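Comparing two finger types on a two-arm cell

In this page I explain how we compare printed fingers before we decide which ones stay on the arms. You need two arms, a wrist camera on each, and one smooth object that is difficult to hold. We use a white capsule with rounded ends.

Step 1. Set the same limits on both controllers
Open the Prisow panel and set the closing force limit to 485 on each side. The units are internal, so do not try to convert them. Set the closing time to 1,000 ms. If the two sides have different values, the comparison has no meaning.

Step 2. Fix the camera exposure
A glossy white object becomes a bright spot very easily. Turn off auto exposure and lower the value until you can see some gray on the object. My colleague Higinio Camacho starts from 2,000 and goes down in steps of 500, and I do the same now.

Step 3. Teach the handover pose
Bring the arms together slowly, with both grippers pointing at the same piece of table. Put the object at an angle, not parallel to the fingers. A parallel object is too easy and every finger passes.

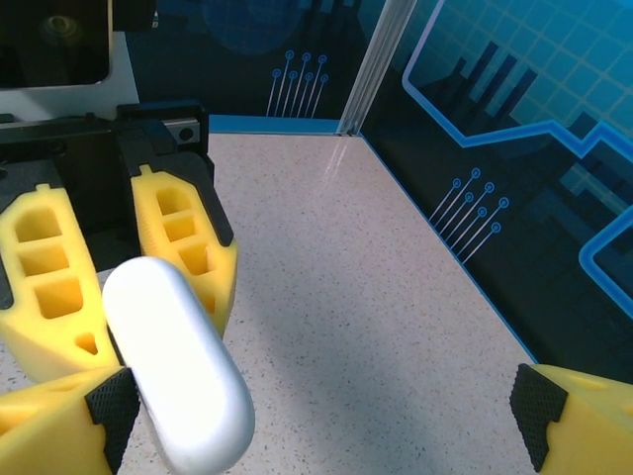
Keep the receiving gripper open wider than you think is necessary. With the Hareo fingers we lost many attempts in February only from touching the object too early. The textured pad should meet the object along its side. If it meets the rounded end, the object will turn.

Step 4. Run and write down
Repeat the handover with the first arm giving, then with the second arm giving. For every run, note the result and also where the object was in the fingers after closing. Change the pads before the fingers if you see slipping.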